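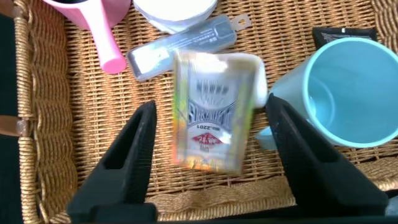 List: picking-cells
Subject: Re: Budget for second arm, what to put in the May request
Date: Sat 21 March

Hello all,

I answer under the quoted part, I hope it is easier to read.

> We have 3,005 left in the equipment line for this year and the second
> arm is already ordered. My proposal is that we spend all of it on
> spare fingers and one more wrist camera from Ginting, and leave the
> objects and baskets for later. The objects are cheap and we can
> always find some in the kitchen.

I agree with the wrist camera. I do not agree with the rest.

First, the fingers. Ginting is asking 215 for one pair of the black tapered ones, and the price goes down only if we take six pairs. At Sturkside we changed one pair in the whole winter. I would buy two pairs, so 430, and wait.

Second, the camera. The last quote I have is 448 with the cable and the bracket. Please can somebody check if the bracket is the same for the new arm? The drawing from Lastden shows a different hole pattern, but maybe it is an old drawing.

Third, the objects. I would like to have a proper line for them, 280 for each cell. Cups and mugs, small cartons, clear plastic cases, soft pouches, all mixed in a wicker basket, this is the work the arm must do every day. If we take things from the kitchen, then they go back to the kitchen, and the next week the set is different and we cannot compare the results. The clear cases especially should be bought in several pieces of the same type.

So my total is 430 + 448 + 560 = 1,438. The rest I would keep for transport to Planurport, for which we still have no price at all. Last time the crate alone cost more than we planned, and we had to ask for extra money in the middle of the year.

One question about the form: should the baskets be written under "consumables" or under "fixtures"? Last year I wrote consumables and it came back.

I can send the table on Monday if there are no objections.

Best regards,
Sturkside cell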